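Braltwood Sweets Kitchen: Gallery

Home / Our work / Kitchen and packing gallery

Braltwood makes marshmallow, nougat and soft jellies in a converted dairy building. Wulan Nair runs the kitchen and Ebbe Brekke looks after packing and orders. The pictures on this page belong to the packing end of the business: boxes, trays, tables and the pieces that go in them. The notes between are for shops and market customers who have asked how we set things out and how an order is put together.

Click any picture to enlarge. Captions by Ebbe unless marked otherwise.

On this page
The batches
Boxes and trays
The tables
Ordering

The batches

Marshmallow is made in the morning, starting at 6 a.m., and left to set in slabs overnight. It is cut the next day and dusted with a half-and-half mix of icing sugar and cornflour. A full slab gives us 92 pieces once the edges are trimmed. The edges go into a tub for staff and are usually gone by lunch.

Vanilla is the standard flavour and the one we sell most of. Raspberry and toasted coconut are made in alternate weeks. Wulan also makes a lemon myrtle batch in April, when the weather has cooled down and the slabs set properly without the air conditioner running all night.

In the last financial year we packed 3,000 boxes of marshmallow across all sizes. Of those, 1,439 were the six-piece box, which started out as a sample size for cafes and is now the one most people ask for by name.

Boxes and trays

We keep the packaging simple. The six-piece box is shallow and rectangular, and it comes in red for vanilla and in other colours for the seasonal flavours. Pieces go in side by side in a single layer. We don't use paper cups inside the small boxes as they take up room and the pieces stick to the pleats in humid weather.

Coloured trays are used to carry things between the cutting bench and the tables. The Movik boxes we order flat and fold ourselves. The Ljungberg ones arrive made up, cost more and take up most of a shelf, but the corners are neater, so we use them for gift orders.

Lids go on last. A box with a lid already on gets stacked by whoever walks past, and a warm piece will flatten under the weight of another box. Ebbe has a sign up about this.

The tables

There are several work surfaces in the building. The long bench, which we call the Grodus after the name stamped under it, is used for cutting. It is heavy, a bit low for tall people, and was here when we moved in. The smaller tabletops are for filling and checking boxes.

We chose a marble pattern for the small tops on Wulan's advice. Dusting sugar is hard to see on plain white and very easy to see on black, and the grey veining sits somewhere in the middle. They are wiped down between flavours and again at the end of the day. 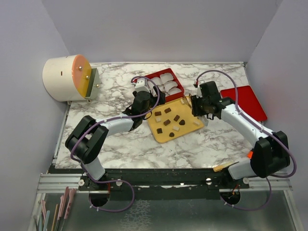 Six white pieces in the red box, with the yellow tray in front, on the marble-patterned top.

Ordering

The six-piece box is sold singly or by the carton. Shops can mix flavours within a carton as long as we are told when the order is placed. Changes after packing has started are difficult, so please ring the kitchen instead of sending an email.

Our largest order so far was 247 boxes for a wedding, all vanilla, all in red. It took two days to pack and filled every shelf in the dispatch room. For anything near that size we ask for three weeks' notice, and four if you would like ribbon or printed labels.

Storage is straightforward. Keep the box closed, out of the sun and away from the stove. Don't put marshmallow in the fridge, where it goes tacky on the outside. If a piece has stuck to its neighbour, dust a clean knife with cornflour and ease it between them.

Pick-up is from the side door between 9 a.m. and 2 p.m. Parking is in the gravel area behind the building. Please leave the loading bay clear.

Using these pictures

Stockists are welcome to use any picture on this page in their own shop or newsletter. A credit to Braltwood is appreciated. Larger files are available from Ebbe on request.

Next gallery: Nougat and jellies
Back to top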